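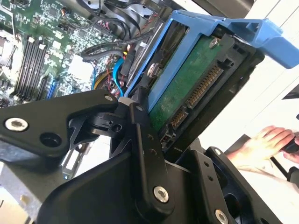

Energy & Environment

Oct 22, 2026

Flovgate reactor stays down a while longer after pump trouble

I've been following the Flovgate plant long enough to know that "a short outage" can mean almost anything, so I wasn't too shocked when the operator, Nutent, told us this morning that unit 2 won't be back before January.

The trouble is a cooling pump on the non-nuclear side of the plant. It started vibrating more than it should during a routine test, and the crew shut the reactor down by hand. Nutent says there was no release of any kind and the monitors at the fence line are reading what they always read. I asked for those readings and got them within the hour (a nice change from last year, when I waited 30 days for a single page!).

Viorica Krasniqi, the plant's spokeswoman, told me on the phone that the replacement shaft has to be made from scratch. "We could patch the old one, but I wouldn't want to be back here explaining it to you in the spring," she said. Fair enough, I guess.

Unit 2 normally puts out 873 megawatts, so losing it through the cold months is a big deal for the grid. Nandine, the regional power company, plans to cover 600 of that with gas and buy the rest from its neighbors. Will bills go up? I put that to them twice and they said it was too early to tell, and that's also what they said the last time, right before mine went up.

As for jobs, the 300 contractors booked for the fall refueling are being kept on, with that work moved up so it happens during the same shutdown. One of them, in line ahead of me at the gas station, seemed pretty happy about it.

The safety regulator is sending two inspectors to look at the pump, and their report will be posted online. I'll go through it when it's out.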